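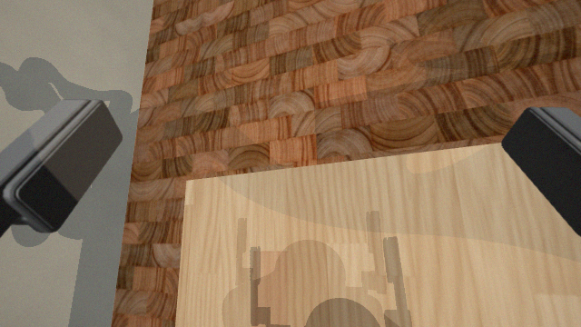
Sunday, June 16, 2019

Shadow randomization, day 2. In on a weekend again, but the office is quiet and I have both render machines to myself, so no complaints.

Quick recap for Ashraf, who missed Friday. The height estimator (wrist view in, distance from fingertips to the surface below out) was trained on renders with one soft overhead light. It did fine in those and got muddled as soon as we moved the lamp. Maja's guess was that we'd starved it of shadows. A hard shadow of the gripper is a really good height cue if you know where the light is, and a really good way to get fooled if you don't. So the question for this week: if the light moves all over the place in training, does the network learn to sort out light direction for itself, or does it just give up on shadows and lean on the wood texture?

Set-up is the Wysocka scene with the end-grain top and the pale board. Gripper wide open, nothing held. I left the objects out on purpose so the only things that can tell you height are the surfaces and whatever falls on them.

What changed from the last set:
– light direction drawn fresh for each render, plus a second light that may or may not be on
– light size drawn too, so edges go from crisp to mushy
– colour of the wood shifted a little each time
– board position left alone for now (Glykeria wants that moving as well, next round)

Generated 1132 renders before lunch. Threw out 80 where the light had ended up under the table and everything was black. My fault, the elevation range was in the wrong units. Fixed in the Sokeck config, and I put a check in so it stops with an error next time.

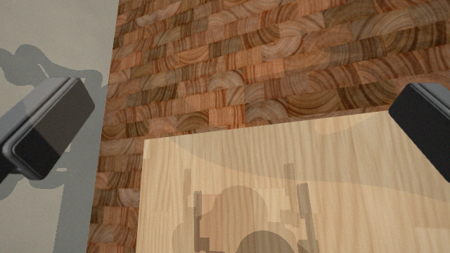 Wysocka scene, gripper open over the board, arm shadow on the grey and gripper shadow low on the board.

I love how much is going on in these. The gripper shadow on the pale board has enough shape that you can pick out the bars on either side of the hub by eye. On the end-grain it's a different story – all those little blocks and growth rings are so busy that a soft shadow nearly gets lost in them. That makes the board edge a great test spot, with a plain surface and a loud one right beside each other.

Trained the small network on the new set after lunch, same settings as Friday, and ran it on the 633 held-out renders with light directions it hadn't seen. Error came down to roughly half of what the single-light version gives on the same renders! I ran it again with a different seed because I didn't believe it, and got nearly the same curve. Very happy with that.

Then the fun part, which was Wanda's idea. Take the held-out set, keep the camera and gripper exactly where they are, and render it again with shadows switched off. If the network had given up on shadows, the error should hardly move. It got clearly worse over the board and only slightly worse over the end-grain. So over the plain surface it seems to be using the shadow, and over the blocks it seems to be using the texture. I'd want more scenes before saying that out loud to anyone outside the group, but what a nice split.

Things I'm not sure of:
– The end-grain texture is the same one every time. The network might simply have memorized which ring sits where. Need to slide and rotate it.
– When the arm shadow lands on the grey area at the left, a few predictions jump. Could be the second light. Haven't separated them yet.
– No real footage in any of this. Damian has the lamp bench booked at Sorside and said we can share it once his cables are out of the way.

Next: texture offsets, then board position, then the no-shadow test again on both. Starting the texture renders now and leaving them overnight. Pekeder is the machine in use, please don't restart it. Glykeria, your jobs can go on the other one.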